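Kiln log and diary, Grajales workshop

March 31, 2026

Unloaded the glaze firing this morning. Peak cone was 8 on the middle shelf and a shade under on the bottom, so the lower burner is still lagging. Rocío Cusi wants the baffle moved before the next load. I would sooner clean the jets first and change one thing at a time.

The Trivomura black came out well on the bisque from batch 5. No pinholes, slight thinning at the foot ring. The second coat had been thinned with too much water, going by the drip marks on the test tiles. Specific gravity was not written down. It will be from now on.

Supper at the dark table, late. Went over the shelf plan afterwards. 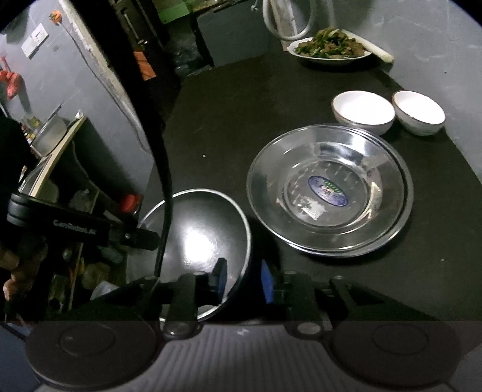
Shelf plan for the next firing

Tall pieces at the back, flatware on the two upper shelves, nothing within a finger's width of the thermocouple. The Orow clay shrinks more than the supplier's sheet claims, so the lids get fired on their jars. Hold at 700 on the way up until the spy hole stops misting a cold mirror. Last August I cut that hold short and lost a whole shelf of mugs.

Fredy Giraldo rang about the gas. The regulator on bottle 2 creeps after shut-off, and he will swap it when he brings the props. Until then that bottle stays disconnected. He also asked for the recipe of the ash glaze, which I cannot give him in any useful form, as the ash was never washed the same way twice.

Brown slices and dark greens on the oval plate. I had more than I meant to.
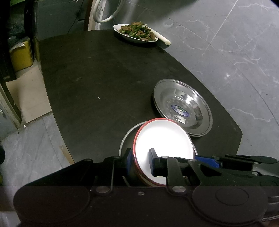 Page last changed: 31/03, evening (added cooling notes)

Cooling: damper shut at the end of the soak, spy holes plugged, door left alone overnight. The old pyrometer and the Anotano one disagree by up to 5 degrees near the top of the range. I am logging both columns and trusting the cones.

To do: wax for the foot rings, kiln wash, new batteries for the scales. Sieve the black again before anyone dips in it.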